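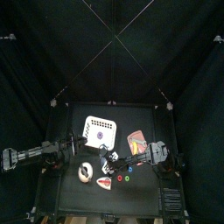
Wer Nuala Moynihan in Bondthorpe besucht, bekommt erst einmal Tee und dann eine lange, liebevolle Geschichte über Schrauben. Gemeinsam mit Yichen Peng hat sie den Lomden entwickelt, einen Bausatz mit zwei Roboterarmen, den ihre kleine Firma Prasta seit Oktober an Schulen, Werkstätten und hartnäckige Bastler verleiht. Verleiht, wohlgemerkt - kaufen kann man ihn auch, aber die meisten wollen ihn zunächst ein paar Wochen bei sich stehen haben, und das kann ich gut verstehen.

Geliefert wird das Ganze in Kisten, zusammen mit Tisch, schwarzem Stoffzelt und einer Sammlung von Dingen zum Üben: Spielzeugbanane, Schale, bunte Ringe und was sich sonst so in Kinderzimmern und Küchenschubladen findet. Der Stoff schluckt das Licht von außen, und wer einmal an einem sonnigen Sonntag versucht hat, einem Greifer das Zupacken beizubringen, der weiß dieses Zelt zu schätzen!

Für den Aufbau habe ich 60 Minuten gebraucht, mit Pausen und einem verkehrt herum montierten Winkel. Danach führt man die Arme durch die gewünschte Bewegung, wieder und wieder, bis die Software Qian genug Material beisammen hat. Peng empfiehlt 300 Durchgänge pro Aufgabe, und ja, das zieht sich. Flache Sachen wie Karten bleiben mühsam, da hilft nur Geduld, und das Handbuch ist mit seinen 13 Seiten für Anfänger doch arg knapp geraten. Eine längere Fassung schreibt Huiling Deng gerade, sie soll allen Mietern nachgereicht werden.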